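Workshop Notebook, Pritchard Building
Entry date: 2023-01-23
Subject: Adhesive failure on book cloth, Stullari order

Background

The bindery accepted an order in December for 201 clothbound ledgers for the Stullari archive. The boards were covered in the usual starch-filled cloth and the books were pressed overnight. On inspection before packing, eight of the finished volumes showed lifting along the turn-ins at the head and tail. The cloth could be peeled back from the board with a fingernail, and the adhesive beneath it had a dull, powdery surface.

The eight volumes were set aside and the order was held. This entry records the tests made to find the cause, the results so far, and the procedure to be followed until the matter is closed.

Materials in use

The cloth came from a single roll. The boards came from two deliveries, the second of which was opened partway through the order. The adhesive was the standard mix of wheat paste and PVA. Both parts were within their dates. The batch sheet shows that the paste was cooked in the morning and used the same day, with one exception: the last pot was held over to the following morning and thinned with water before use.

The batch sheet does not show which volumes were covered from the last pot. This is a gap in our record keeping and is dealt with below.

Tests

Sample strips were cut from the remaining cloth and glued to offcuts of board. Three conditions were tried.

Condition A: fresh mix, board from the first delivery. The strips were pressed for the normal period and left to stand. When pulled, the cloth brought away board fiber across its full width. This is the result we expect.

Condition B: fresh mix, board from the second delivery. The result was the same as in A, although the board fiber came away in shorter pieces. The second delivery appears to be slightly harder. The difference is noted but is not considered important.

Condition C: mix held overnight and thinned, board from the first delivery. The strips lifted at the edges before any pull was applied. Once pulled, they came away cleanly and left the same powdery surface seen on the faulty volumes.

The boards are therefore not thought to be at fault. Condition C should be repeated with board from the second delivery for completeness. It should also be repeated with a mix that has been held overnight and not thinned, so that the effect of age can be separated from the effect of the added water. Until this is done, the cause should be described in any correspondence as probable.

Press settings

A second possibility was raised at the bench, namely that the pressure was too low at the head and tail. The pressing boards were checked with a straightedge. One pair has a slight hollow at one end and has been withdrawn. The hollow is on one side only, and the faulty volumes lifted at both ends, so it does not explain what was seen. The pair should be planed or replaced in any case.

The time in the press was not changed during the order. Volumes were stacked in the usual way, with the joints outside the edges of the boards and waste sheets between each.

Storage before packing

The finished ledgers stood on open shelving next to the shutter before they were inspected. The air there is drier and moves more than in the main room. Cloth that is well stuck should not be troubled by this, and the sound volumes were kept on the same shelves. It may, however, have made a weak bond show itself sooner. Finished work is to be kept in the inner store until further notice. 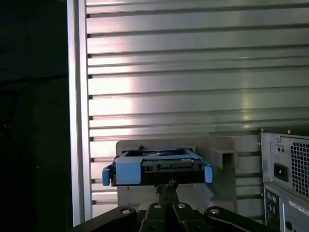 Repair of the faulty volumes

Two methods were considered. The first is to lift the turn-ins fully, scrape back the old adhesive, and glue them again with fresh mix. The second is to remove the covers and make new cases. The first method was tried on one volume. The cloth took a stain at the corner where moisture had passed through the filler, and the mark did not fade on drying. The first method is not recommended for this cloth.

New cases will be made for all eight volumes. The text blocks are sound, and the sewing and spine linings need no work. The endpapers will have to be replaced. There is enough cloth left on the roll, provided that the cases are cut across the width and the lettering panels are taken from the waste.

The brass type for the spines is still set. It should not be distributed until the new cases have been stamped.

Changes to procedure

Paste is to be discarded at the end of each day. No pot is to be held over, whatever quantity remains in it.

Water is not to be added to a mix once PVA has gone in. If the mix is too thick to brush, a new one is to be made.

The batch sheet will have an added column for the volume numbers covered from each pot. The old sheets may be used up if the column is ruled in by hand.

Outstanding

Repeat Condition C as described above – both versions.

Order 291 sheets of endpaper stock from Puria, to cover the repairs and the Jemgate order that follows. Ask for the same grain direction as last time.

Write to Stullari with a revised delivery date once the new cases are dry.

Check the remaining sound volumes again at head and tail before packing.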